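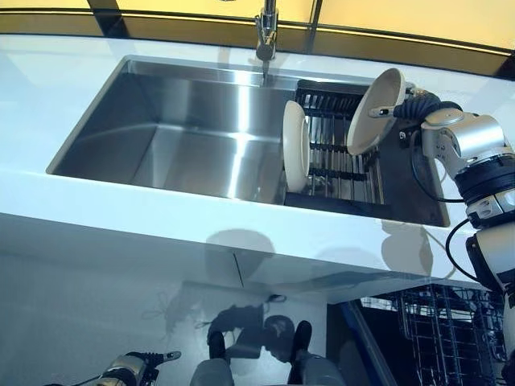
*Stainless sink with the dish rack on the right*

## Getting a steel sink to come up bright

I love this job! Five minutes after the last plate is washed and the whole kitchen feels different. Start with a rinse, then shake bicarb over the bottom while the steel is still damp -- a good heaped tablespoon does mine. Rub with a soft sponge, always along the grain, and go easy near the plughole where the grit collects.

Next comes white vinegar. I keep 200 mL in an old spray bottle (labelled, please!) and give the walls a decent squirt. It fizzes like mad, the kids adore it, and after 20 minutes you can rinse the lot away. Never mix vinegar with bleach, and keep it off marble or other natural stone.

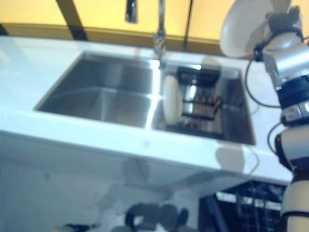 Dry with an old tea towel, then put one drop of olive oil on a clean cloth and buff until your arm complains. Ülle Hunt put me on to that one and it's a ripper -- water beads up beautifully for days.

Tea stains around the waste want a paste of bicarb and dish soap, left on while you have a cuppa. Skip the steel wool, as the little bits it sheds can rust and leave orange freckles.

Racks get a soak in hot soapy water once a month, and an old toothbrush is brilliant for the corners.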